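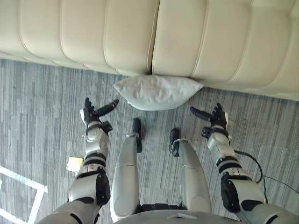
Figure 7.1 Both hands open on either side of a pillow at the base of a sofa, from the robot's head camera.

Chapter 7
From Seeing to Reaching: Planning a Two-Handed Pickup

Chapter 6 ended with a working perception stack. Given a head camera image, it returned a list of objects, a mask for each one, and an estimate of where each object sat relative to the robot. This chapter takes that output and turns it into motion. By the end you will have written a planner that picks a place for each hand, moves both arms there at the same time, and closes on a soft object without crushing it or shoving it away.

The running task is the one in Figure 7.1. A pillow is on the floor and the robot has to get it back onto the sofa. We chose it after trying several others with students in Hideaki Sekiguchi's lab course. A rigid box is too easy, because almost any symmetric grasp will hold it. A towel is too hard for a first planner, because its shape changes as soon as it is touched. A pillow falls between the two. It keeps its general outline when left alone, but it gives under the fingers, and the outline you planned against is gone a moment after contact.

Look again at the figure before reading on, and think about what the software has to work out from it. The pillow is pale and the floor is gray. The carpet is covered in long streaks, and an edge detector with a low threshold will report hundreds of false edges there. One side of the pillow is tucked against the sofa, so that side cannot be reached from behind. The left and right corners are free. The robot's own arms, legs and feet take up a good share of the image, and every one of those pixels has to be removed before the planner treats them as obstacles.

7.1 What the planner is given

We use the same software arrangement throughout Part II. Perception publishes a scene message. The planner reads the most recent message, produces a pair of timed trajectories, and hands them to the controller. The controller runs at 500 cycles per second and never waits for the planner. If no new trajectory has arrived, it holds the last commanded pose.

The planner runs far more slowly. In the reference code it is allowed 200 milliseconds for a full plan. If it runs over, it must return the best plan found so far or report failure. Students often want to raise this limit while debugging. You may do so in simulation, but put it back before you run on hardware. A plan built from an old scene message can send a hand to where the object used to be.

A scene message for this chapter has 4 parts:

Object list. Each entry has a label, a confidence, a mask and a pose with its covariance.
Support surfaces. Floor, seat, tabletop and so on, each stored as a plane with a boundary.
Self mask. The pixels that belong to the robot, computed from the joint angles.
Free space map. A coarse grid of the volume the arms can reach, marked free, occupied or unknown.

The last of these causes the most trouble. Beginners tend to treat unknown cells as free, because otherwise the planner refuses to go anywhere near the sofa. The space behind an arm is unknown until the arm moves, and the space under a pillow is unknown for the whole task. Section 7.4 gives a rule for when the planner may enter unknown cells and how fast it may travel through them.

7.2 Choosing two contact regions

With one hand, grasp planning is a search over hand poses. With two, the search space is the product of both sets, and trying every combination is out of the question at our time limit. The planner in this chapter uses a shortcut. It first finds the long axis of the object mask, then proposes contact regions near the two ends of that axis, and only then searches over hand poses inside each region.

The shortcut was worked out on the Rallbridge simulator by Tatsuya Hosoda, who also wrote the first version of the exercises. His test set contained 1744 simulated floor layouts with a single soft object in each. The layouts are included with the course files, and you will use them in Exercise 7.3 to compare the shortcut against a plain random search.

For a pillow seen from above, the long axis usually runs from one corner region to the opposite one or along the middle of the longer side. Either gives usable contacts. The method breaks down when the mask is nearly round, since the long axis then swings widely from one frame to the next. You will see this as hands that drift back and forth while the object sits still. The fix is in Section 7.3: once an axis has been chosen, keep it until the evidence against it passes a threshold.

7.3 The pregrasp pose

A pregrasp pose is the last pose before contact. The fingers are open, the thumb is set against them, and each hand is offset from the object by a fixed clearance. The planner treats it as a true stopping point. Both arms have to arrive and settle before either is allowed to close.

There are three reasons for stopping. The arms may have different distances to travel, and the one that arrives first would otherwise push the object toward the other. The head camera gets a fresh look at the object with the hands in place, so the pose estimate can be corrected. Finally, a person watching has a clear moment in which to press the stop button. The course rule is that no group runs the closing step on hardware until an instructor has watched that group's pregrasp stop.

Settling is checked on joint velocity. Position error alone is a poor test, because an arm swinging past its target has zero position error for an instant.

7.4 Software used in this chapter

The examples are written for the Skomow planning library, with the Wulto message format between modules. If your lab still runs the older Pinheiro bridge, the message names differ but the fields are the same, and Appendix C has a conversion table. None of the exercises depend on a particular hand. You will need a file describing the finger joints, their limits, and the thumb's range.

Set the speed limit for unknown cells before you do anything else. The parameter is called unknown_speed_scale, and the library ships with it set to 1, meaning no slowdown at all. Our starter project sets it to 0.2. The planner may enter an unknown cell only if the cell lies within the clearance distance of a chosen contact region, and only at the reduced speed. All other unknown cells count as occupied.

Before you start

You should be able to answer the following from earlier chapters. If any of them gives you difficulty, reread the section listed.

How is the self mask computed, and what happens to it if one joint encoder is off by a few degrees? (Section 6.2)
Why does the covariance of an object pose grow when the robot turns its head? (Section 6.5)
What does the controller do when two trajectories arrive with overlapping time stamps? (Section 5.3)

Load the starter project, open the scene viewer, and select the layout named pillow_floor_a. Turn off the self mask and run the planner once. It will report that no collision-free path exists for either arm. Turn the mask back on, run it again, and save both logs. Section 7.5 goes through them line by line.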